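Water dispenser
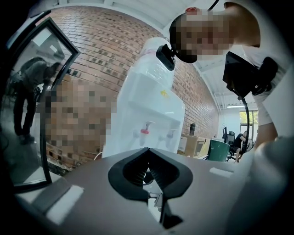

A water dispenser (or water cooler, which is what I grew up calling it, even when the thing also did hot) is a machine that holds drinking water and lets it out through a tap at whatever temperature you're after. I've been writing up household and office fixtures for the Whitcombe pages for a while now, and this is the entry I've looked forward to most!

There are two main families. Bottled dispensers take a big jug, either upside down on top or hidden in a cabinet below. Plumbed-in ones, also called point-of-use dispensers, connect straight to the water line, usually with a filter along the way. I lean toward plumbed-in, mostly from having lifted too many full jugs.

Taps

Red nearly always means hot. Cold is usually blue, and a white handle can be cold or room temperature depending on the maker, so I read the manual before I promise anybody a cold drink. Plenty of hot taps have a child lock, a little catch you squeeze or slide before the lever moves. I like those a lot, although they baffle every guest I've ever had.

Heating and cooling

Inside a typical hot-and-cold model there's a small insulated tank with a heating element, and a second tank chilled by a compressor or, in cheaper units, a thermoelectric module. The compressor kind hums, but it keeps up much better on a busy day.

Cleaning

Drip trays get grubby fast (mine gets a rinse whenever I think of it, so not enough). Tanks and taps need a proper sanitizing now and then, and in hard-water areas the hot side needs descaling too. Unplug it and let the hot tank cool before draining.

See also: Drinking fountain; Electric kettle; Water filter

Last edited Friday, February 19, 2021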